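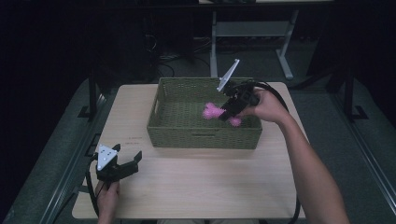 My Farillow thermostat app keeps dropping offline, and I've been going back and forth with support since April, so I'm putting everything in one ticket. Ayman Darwish closed the last one as solved and it wasn't! The thermostat itself heats fine. It's the app that says "device unreachable" (error 99, every time), usually when I'm out in the workshop at the wood table, the one with the green woven basket and the pink spiky bone toy on it, and that's where I do most of my checking. My phone has full signal out there, so please don't send me the Wi-Fi article again.

Stuff I've tried so far: restarted the router, reinstalled the app, took the thermostat off the wall plate and put it back. After the reinstall it stayed connected for 13 hours and I got all excited, then nope, same error.

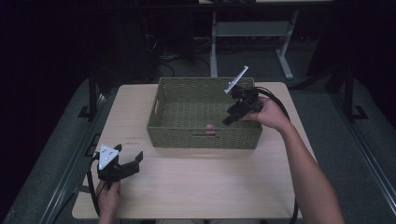
Next I moved it over to the 2.4 network, which Nadine Chamoun suggested on the phone (she was great, by the way). That helped a little. Now it drops for up to 15 minutes and comes back by itself, but the schedule gets wiped and I have to type in all 5 time slots again.

Update 2025-05-20: new firmware went on overnight, schedule gone again this morning. Can someone look at the logs on your end? And please leave this one open until I write back.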